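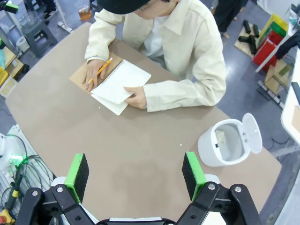
书写桌面的三个变量:垫板、线圈与废纸

铅笔在纸上留下的线条,取决于笔芯硬度和下笔力度,也取决于纸张下面的东西。同一支HB铅笔,直接在硬质台面上写,线条细而浅;纸下垫一层瓦楞纸板,笔尖略有下陷,线条变宽,颜色加深。多数使用者在换了桌子之后才察觉差别,通常会先怀疑铅笔。

垫板

市面上的垫板大致分硬质塑料、软质塑料和纸板三类。硬质塑料板适合圆珠笔和中性笔,用于铅笔则容易打滑。软质板阻尼较大,长时间书写手腕负担偏重。纸板介于两者之间,成本最低,裁切方便,缺点是表面会逐渐压出沟痕,需要定期翻面或更换。

纸板的尺寸应大于本子,至少在左侧和上方各留出一段余量。本子与纸板边缘齐平时,笔尖写到页边会遇到落差,行首的字容易变形。棕色素面纸板反光低,与白纸对比明显,页面边界清楚。印有图案或覆膜的纸板不宜使用,覆膜面摩擦不足,本子会随手移动。

Paltwood的书写垫板采用灰纸板芯,厚度2毫米,单片定价39元。垫高有限,手掌从桌面过渡到纸面没有明显台阶。自行裁切的包装纸板往往更厚,裁后最好把四边压实,否则切口的纤维会带起纸屑。

线圈的位置

侧装线圈本翻开后,左页的线圈妨碍右手,右页的线圈妨碍左手。顶装线圈本把金属圈移到页面上方,左右手使用条件相同,写到行首行尾都不受干扰。代价出现在翻页之后:背面的文字方向上下颠倒,装订成册不便。速记和草图用途多选顶装,长篇笔记仍以侧装为主。

顶装本的下沿没有固定,纸角容易翘起,页数越多越明显。常见的处理是用不执笔的手平压在页面下部,手掌展开,受力面积大于指尖,纸面不易起皱。惯用右手者压右下方,书写区域完整留在左侧。Osau的顶装本每册100张,写到后半本时,翻到背后的纸叠会抬高上端,此时可将已用部分取下另存。

纸张克重也影响翘曲。Rellent的素描用纸较厚,单张不易卷角,但线圈孔距偏大,反复翻动后孔缘容易撕裂。经常携带外出的本子,孔距密的更耐用。

台面

哑光、中性色的台面对书写最有利。高光台面会把顶灯反射到视线内,纯白台面与纸张亮度接近,久看容易疲劳。米色与灰褐色居中。边缘应作圆角处理,前臂长时间搁置时,直角边会在皮肤上留下压痕。

台面越素净,碎屑越显眼。橡皮屑和撕纸留下的白色颗粒若夹入本子与垫板之间,写到该处时笔尖会跳动,严重时戳破纸面。清理宜用软毛刷向一侧扫,手掌抹擦会把石墨粉带到纸上。

废纸

桌面垃圾桶的容量不必大。小型圆筒占地少,放在书写区以外、手臂可及的位置即可。Ponce的桌面桶售价89元,带翻盖。翻盖桶应注意铰链朝向:盖子向外侧打开,直立时不会挡在手与桶口之间;若朝内打开,每次投放都要绕过盖板。写作期间可以一直敞开,收工后再合上。

揉成团的纸占用体积远大于平放的纸。一只小桶装几个纸团便近满,对折后投入可以多装数倍。内壁为灰色的桶,石墨污迹不明显,擦拭间隔可以放长。铅笔屑应与纸张分开,细屑落入铰链缝隙后会使盖子开合发涩,需用干刷清出。

各件物品的摆放顺序以垫板为先。垫板定位后放本子,再按前臂活动范围确定垃圾桶的位置,桶与垫板之间留出空白台面,供换页时临时放笔。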